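Thursday, late afternoon
Lina Zoubi, notebook 4

Table wiping, continued. Kaan wants a yes or no on whether this chore is ready to show the Truvdale people in September. My answer so far is a long sigh.

Went through the wipe logs over lunch: 2,731 passes since we began, 509 flagged as "missed a patch." Kaan thinks that's pretty good. Kaan has not eaten off any of these tables.

Coverage is fine in the middle and bad at the rounded corners, where the planner still believes in right angles. The marble print doesn't help. The stain detector has a long-running grudge against the orange-red veins and will scrub one with real devotion while a coffee ring sits next to it in peace.
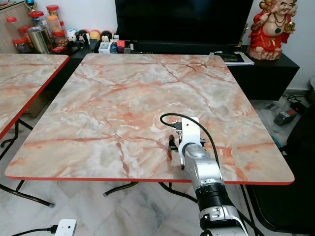
Arm over the near right part of the pink marble top. Second table, same pattern, at left.

Tried the Neslow mask on the veins. Fewer false stains, but it also forgave some ketchup. Three retries, then I got a rag and did it myself in about 4 seconds.

To do: corner radius in the planner, ask Kaan for the old threshold file, more ketchup.

Recent entries
Folding towels, sort of
Fulen gripper pads, second set
Başaran cable order
Cups: a retraction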